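4.3 Placing the Room Sensor

The Trasow thermostat takes its reading from the wireless room sensor, so a badly placed sensor gives you a room that never feels right. Choose the spot before you drill.

You need: sensor, wall plate, 2 screws, pencil, level.

1. Pick an inside wall in the room you use most. Do not use a wall that backs onto a chimney or a bathroom.

2. Stay clear of radiators, lamps and direct sun. A television counts as a heat source.

3. Check the swing of every door. An open door must not cover the sensor or blow hall air across it.

4. Hold the wall plate in place, level it and mark both holes.

5. Pull the battery tab and press LINK on the sensor for two seconds. The light turns green when the base unit answers. If it blinks red, move the sensor closer and try again.

6. Screw the plate to the wall and snap the sensor on.

7. Leave the heating at 20 degrees overnight before you change any settings.

CAUTION: Look for hidden pipes and cables before drilling. Never drill straight above or below a switch or outlet.

Note: Sensors sold before May use the older Nostano plate. The holes do not line up with the new one – order the adapter, part 200.

Note: The sensor can stand on a shelf while you test a spot. Keep it off the floor, where the air is cooler.

Doors, walls and floor in a room:
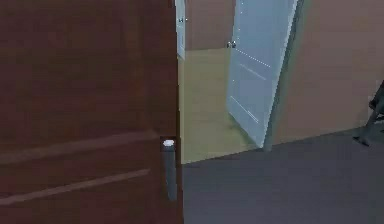
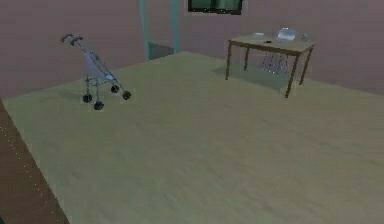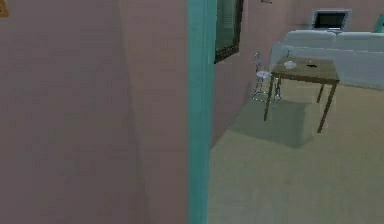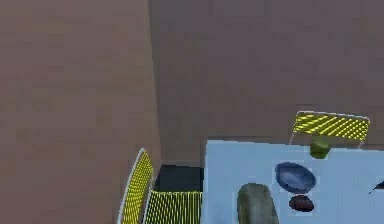

Reader comments on this section

Schwaiger: Step 5 did not work for me until I took the batteries out and put them back in. After that the light went green on the first press. Could you add this to the troubleshooting page? Also, my adapter came without screws.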